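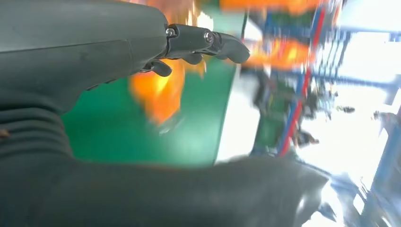 Figure 3. Hand with a finger extended to the right.

4.2 Landmarks, turns and distance words

Now the wording itself. Directions were collected in two towns, Sadillow and Cerneleck, by stopping people on the street and asking the way to the post office or the bus station. Same two questions each time. In total 54 sets of directions were kept. The rest were dropped – too much traffic noise, or the person walked off partway through, or turned out to be a visitor too.

Landmarks first. In Sadillow nearly every speaker named at least one shop, and very often a shop that had closed. "Turn where Donati was" came up again and again, from older and younger speakers alike. Donati was a shoe store. The sign has been gone for years, and a stranger has no way of using it, yet it was given to strangers. Pant and Awan report the same habit in villages and call it memory naming. We keep their term here.

Cerneleck different. A town of about 4,000, one main street, few shops to name. Speakers there leaned on slope: up, down, "down the bottom," "back up top." Street names almost never used, even when the sign was in plain view of both people. Two speakers did not know the name of the street they lived on, or said so.

Distance words. Metric or otherwise, numbers were rare and mostly wrong. Where a speaker said 100 yards the real distance was often far more. Time was prefered over length ("couple minutes," "no time at all") and the time given was short of our own walking time in most cases. We did not correct for age or pace. Could be done later.

Finger pointing goes with the first turn and then drops away. By the third turn most speakers have their hands back down and rely on words alone, and this is also the point where left and right get mixed up. Alhassan reads such mix-ups as the speaker turning the route around in the head. We are less sure. Several of our speakers fixed the error right away with no pause, which looks more like a plain slip of the tongue. See 4.4 for the counterexamples.

One note on closings. Almost all directions ended with "you can't miss it" or something close to it. It follows long and complicated routes as readily as easy ones, so not a comment on the route. More of a goodbye. Caldeira treats these as part of the route talk, we code them seperately, and the totals in Table 2 leave them out.

Coding was done by Sachdeva and checked by a second reader on 10 sets. Disagreements mostly over whether "the corner" counts as a landmark. We said yes if a building was named with it, no otherwise. Recordings made in December, so speakers in a hurry to get indoors may have kept things shorter than they would in summer.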